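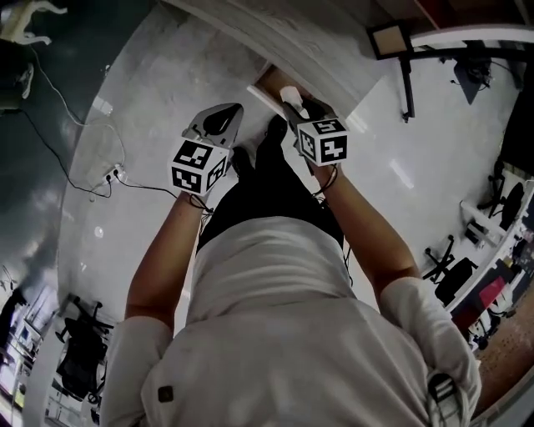 Skerent Home Linens opens its first repair counter and will mend any sheet, towel or tablecloth, whoever made it

August 10, 2018 is not how we write the date at our mill, so let us start the old way: 10 August 2018. We are very happy to say that the doors of the Skerent repair counter, at the front of our Shehata Street shop, are now open, and that anybody with a torn sheet, a frayed towel or a tablecloth with a burn in the middle of it is welcome to bring it in.

The counter will take household linens of any age and from any maker. Small repairs, such as a split hem, a popped seam or a hole no wider than a coin, will be done free of charge while the customer waits or has a look around the shop. Larger jobs, like turning a worn sheet sides to middle or replacing the backing on a quilt, will be priced at the counter and are normally ready within a week.

The idea goes back to last summer, when we put a basket by the register and asked customers to leave us the pieces they couldn't bring themselves to throw out. We expected a few pillowcases. By the end of July we had been given 232 items, among them christening cloths, a set of hotel napkins nobody would own up to, and one very large and very beloved beach towel. Our sewing room mended almost 200 of them in the evenings, and the letters that came back with people's thanks are still pinned up beside the cutting table.

"I have been sewing for most of my life and I still get a little thrill when a sheet comes off the machine and somebody can sleep on it again," said Boonmee Boonyarit, who will run the counter. "People come in a bit shy, you know, with the thing folded up small in a bag, and they say it's silly, it's only a dish towel. But it was their grandmother's dish towel, or it's the one that dries the glasses properly, and of course we'll fix it. I'd much sooner do that than sell them a new one, although please don't tell the shop I said so."

The counter has 2 sewing machines, a long table for quilts and a wall of thread that Boonyarit has been putting together since the spring, in as many whites and creams as our suppliers could find (there are a great many more whites than you might think, and an old sheet is hardly ever the same one as a new sheet). Patches are cut from leftover cloth from our own Zalto bedding line, washed first so that they won't shrink and pucker later on.

Customers who would like to learn to do the work themselves can sign up for an evening class. Each one covers hems, darning and simple patches, and everyone goes home with a small kit holding needles, thread, a thimble and a pair of snips. No experience is needed, and teenagers are welcome with a grown-up.

"We make sheets and towels, and we want people to keep them for a long time," said Anas Erraji, general manager of Skerent Home Linens. "My mother kept a drawer of mended pillowcases, and those were the ones we fought over as children, they were so soft. I've wanted a counter like this in the shop for years, and I'm grateful to Boonmee and everybody in the sewing room for giving up so many evenings to get us here."

To mark the opening, the first 200 customers to bring in a repair will also receive a cotton laundry bag sewn from Zalto offcuts. Every bag is a little different and they can't be reserved, so please come and pick the one you like.

We do ask that items be washed and dried before they are brought in. The counter can't take clothing, curtains longer than a standard window, or anything with an electric cord, including heated blankets.

The repair counter is open during regular shop hours. Class dates and a price list for larger repairs are available at the register.

Press inquiries may be sent to the office of Anas Erraji, Skerent Home Linens.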